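Search the magazine
Enter keyword

The Key Drop, Measured

Most lost keys are never lost. They are set down on the first flat surface past the door. In Curnton, where the flats at Illgate have no hall shelf, that surface is usually a folding table, and a folding table collects everything.

A fixed hanging point works better. Put it at shoulder height, 110 cm or more from the floor, and keep car keys on a separate ring. The Famari rail takes a load of 2,000 g — far more than any bunch needs.
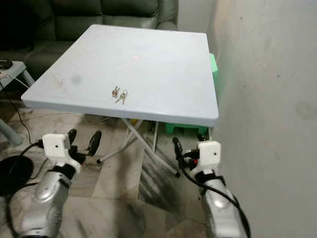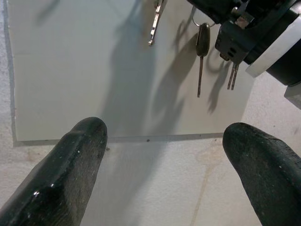
Keys on the folding table, first picture; keys hanging up, second.

Related
Yeon hooks: a load test
Folding tables for small flats

Comments (2)
Mine go in a bowl. Same result.
Does the rail need wall plugs in old plaster?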